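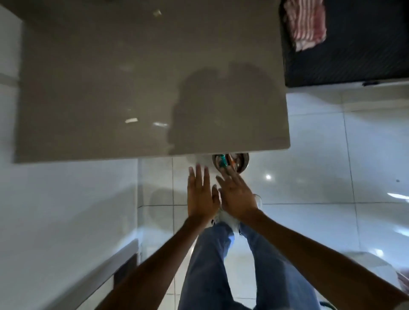 A glossy gray surface and plenty of reflections.

Housekeepers wanted, full time and part time
Zarnent Apartments, Nondley

We're growing and we need more good people! Zarnent looks after 48 furnished apartments in Nondley, most of them in the old Chaudhry building by the river and the rest up the hill on Ziso Street. Guests stay anywhere from two nights to a whole season. Some are here for work, some are between houses, and a lot of them are families visiting students at the college. They come back year after year, and when they write to us it's nearly always about how clean the place was.

So we take housekeeping seriously, and we'd love to hear from you if you do too. We're looking for six new housekeepers to start in March, before the busy months get going.

What the work is like

You'll work in pairs. Each pair gets a list in the morning with the apartments for that day, which ones are checkouts and which ones are just a midweek refresh. A checkout means everything: beds, floors, kitchen, bathroom, windows on the inside, and a look through the cupboards to see what needs replacing. A refresh is lighter, mainly towels, trash, kitchen surfaces and the bathroom.

The apartments aren't all alike (the Chaudhry building used to be a button factory, and no two floor plans match), so you'll get to know their funny corners. The top floor ones have sloped ceilings and very tall windows. The Ziso Street ones are newer and quicker to do, but the laundry is down two flights of stairs and there's no elevator, so please keep that in mind.

Bathrooms get the most time on the list. Many have natural stone, and stone needs its own routine: our own mild cleaner, soft cloth, no vinegar, no scouring pads, then buff dry. If you've never worked with it, we'll show you.

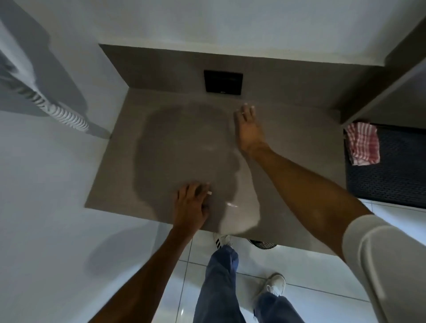
Gray stone ledge below a black flush plate, with the damp patch still showing.

Hours and pay

Full time is 40 hours over five days. Part time is flexible, and we have people who work only mornings, only weekends, or school hours. Most shifts begin at 10, when checkouts are done, and new guests can come in from late afternoon. Schedules go up two weeks ahead and we stick to them.

We pay by the hour, never by the room. Walking between the two buildings counts as paid time, and so does training. Ask for the current rate when you get in touch and we'll send you the full pay sheet along with vacation and sick leave details.

What we give you

Uniform shirts and an apron, washed by us
Shoes of your choice, paid for up to a set amount each year
A bus pass, or a parking spot behind the Chaudhry building
Lunch on every full shift (there's a proper kitchen in the staff room and somebody usually bakes)
Two weeks working alongside an experienced housekeeper before you join a regular pair
First pick of shifts in the office or front desk if you'd like to try something new later on

What we're looking for

Experience is great but you don't need it. Several of our best housekeepers came to us from restaurants, warehouses, or after years at home with kids. You should like seeing a room come together, be OK on your feet for most of the day, and be able to lift a full laundry bag. You'll need enough English to read the daily list and leave a short note for the next pair. Spanish, Portuguese and Polish are all spoken on the team.

If you spot a dripping faucet or a loose hinge and can't help writing it down, you'll fit right in.

How to apply

Come by the front desk in the Chaudhry building any afternoon and ask for a housekeeping form, or send us a few lines through the contact page on our website. No cover letter, no formal résumé. Just tell us what work you've done, which hours suit you, and when you could start.

We'll invite you in for coffee, a tour of two or three apartments and a paid trial shift. Bring any questions you have for the team. Everyone who applies gets a reply, and if all six places are filled we'll ask whether you'd like to be on our list for summer.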